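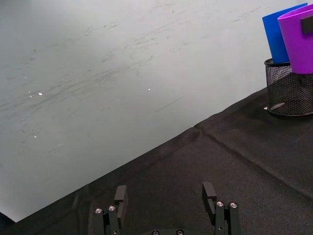

No. 28, page 65

The Bralima desk cup is a cylinder of black wire mesh, open at the top, and I have now owned one long enough to hold opinions about it. They are mostly good. It stands up. It holds pens, and through the mesh you can more or less see which pens, so you can tell the one you want is missing before you go digging.

The product page promises it will "transform your workspace." My workspace is a table with a black cloth over it, pushed against a wall with scuffs I keep meaning to wash off, and it remains that. Black mesh on black cloth is also a fine way to lose a container in plain sight. If your table is dark, buy another color.

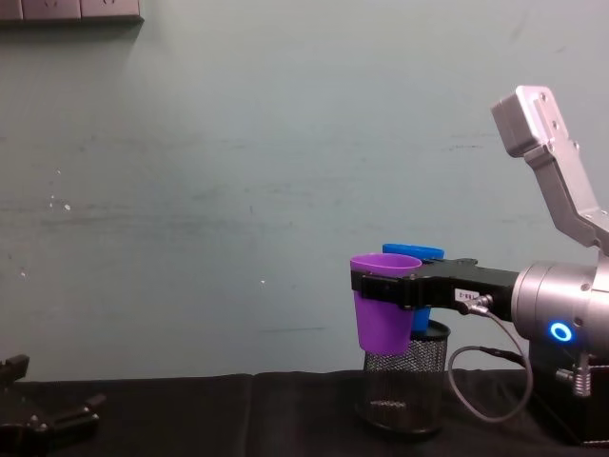 I gave up on pens in it by November and moved on to the plastic cups, the blue and the purple, which had been living all over the house. Side by side they make a decent pair, and a decent pair wants a home. Madhu Saxena, who lent me her Jindik organizer for comparison, thinks this is a waste of a pencil cup. Her Jindik has six compartments and a drawer that sticks, so I took it under advisement.

Complaints: the mesh collects lint, and the cloth supplies plenty. Dusting it takes an old toothbrush and more patience than I keep on hand. I'd still buy a second.

Filed under: Desk & Storage, Small Things

Recent reviews
Bhatia folding bookend
Clarnesach tablecloth weights
Jindik six-part organizer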